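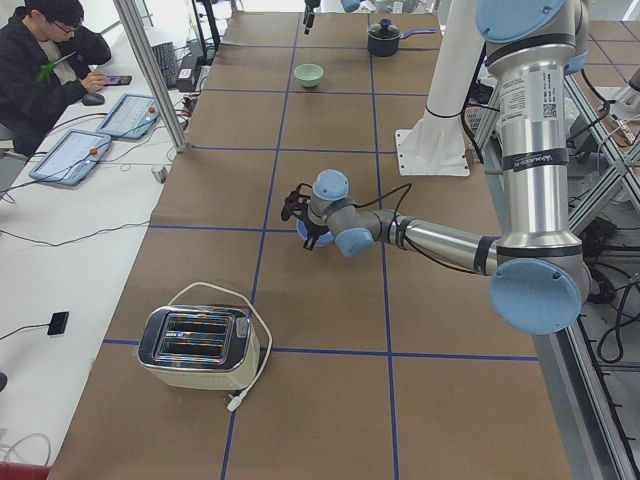 Small blue cup, held just above the table.

Sat 1 April

I finished the Fetell report on Thursday night. It is in four volumes and comes to 2,161 pages if you include the plates, the fold-out sections and the index, and I did read the index, or at least went down it with a pencil. I started last June, so it has taken most of a year with gaps.

For anyone who hasn't come across it, Fetell is a cemetery on a low gravel ridge, dug over several seasons before the quarry went through. The graves cover a long stretch of time and the earliest are Bronze Age. There was no gold and no chamber, and I don't think it has ever been on television. The volumes were published by Mohammadi, who did a lot of this sort of thing in small print runs, in grey boards with the title only on the spine.

I bought my set from Gudis in Skenport. They had all four on the bottom shelf by the radiator and the boards of volume 3 have warped a bit as a result. I paid more than I meant to. Single volumes come up now and then but volume 2 hardly ever does, and volume 2 is the grave catalogue, so without it the rest is not much use.

Volume 1 is the site itself: the geology, the history of the parish, how the trenches were laid out and why the north end was left. It is slow. There is a long chapter on the gravel which I skipped in June and had to go back to in November, when it turned out that half the argument about the later graves depends on where the gravel had slumped. My advice would be to read it first and get it over with.

Volume 2 takes the graves in order, one after another, each with a plan, a paragraph on the bones and a list of what was in it. I had expected to dip into this and ended up reading it straight through, a few pages a night. You start to get used to the pattern and then notice when something breaks it. Grave 88 is the one most people cite. It is a child's grave with a full-sized pot in it, mended before burial, with the drill holes for the repair still showing. The report gives it the same amount of room as its neighbours. I liked that.
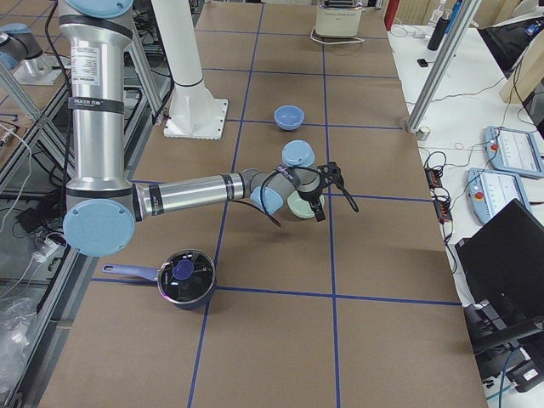 Volume 3 is the finds, and most of it is pottery. There were roughly 2,000 sherds from the grave fills alone, and every rim is drawn. I am not a pottery person and I won't pretend I followed all of the fabric descriptions. What I did get from it was how much of the dating hangs on a small group of vessels from the middle of the ridge. If those are put two generations later, which I gather people have since suggested, then the gap that the report makes so much of in volume 4 more or less closes up. I would like to read something newer on this and haven't found it. If you know of a paper, please leave a comment.

Volume 4 is the discussion and the part with the opinions in it. It has dated more than the others. The chapter on status assumes that a grave with more in it means a person with more to their name, and goes on from there for a long while without stopping to ask about things that rot. There are textile traces listed in volume 3 that never get a mention. The closing chapter on the landscape is much better, and the account of how the ridge would have looked from the river in winter is the best writing in the whole set. I have copied two pages of it into my notebook.

On the practical side, the fold-outs are a nuisance. They are bound in at the back of each volume and the paper is thin along the creases, so I photocopied the ones I needed and kept the copies in a plastic wallet. The grave numbers on the main plan don't match the catalogue in two places. There is an errata slip for this but mine was in the wrong volume, so check yours if you buy a set.

I went out to Fetell once while I was reading, in the autumn. The quarry is flooded now and has a path round it. You can still stand on the last bit of the ridge, by the gate on the south side, and see down to the river. There is no sign or board. The bus from Skenport stops at the end of the lane, but the last one back is early and I had to walk to the main road.

Would I recommend it? If you already read excavation reports, yes, and start with volumes 1 and 2 together, with the plan open. If you don't, try to find a library that has volume 4 and read the last chapter on its own. I have moved the set to the top shelf, away from our radiator, and am having a few weeks of novels.

Recent posts
Two short books on Bronze Age boats
Reshelving the archaeology section
A wet afternoon in Skenport museum
What I read last winter
Replacing a broken spine at home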